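Turning a play kitchen knob with a small arm, part 3: setting the approach
Lultinach workshop notes

Parts 1 and 2 covered mounting the arm and writing the joint limits. This part sets the approach pose for the control knobs.

1. Put the kitchen on a flat floor and mark all four feet with tape. If it shifts later, every saved pose is wrong.

2. Hang a plain cloth behind it. Ours is gray-green, which keeps the white panels easy to separate in the camera view.

3. Home the arm, then load the Brolden profile. Set the speed limit to 110 mm/s. The default of 200 is too fast for work near the panel.

4. Jog in from the right, below the counter edge, until the fingers are beside the target knob. Stop there and save the pose as knob_pre.
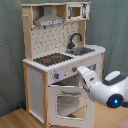
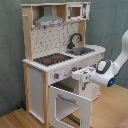 Gripper at the front panel, coming in from the right, close to the knobs.

5. From knob_pre, advance in steps of 13 mm with the fingers open. Check clearance to the counter lip after each step – it sticks out farther than the panel.

6. Close at low force and read the wrist torque. If the value climbs before the fingers are fully on the knob, back out and lower the approach.

7. Turn slowly, release, and return to knob_pre before any other move. Never go straight from the knob to home.

Save the file under a new name. The Zodport loader overwrites poses without asking. Our log for this stage has 166 lines, most of them from step 5.

Next: part 4, the oven door handle.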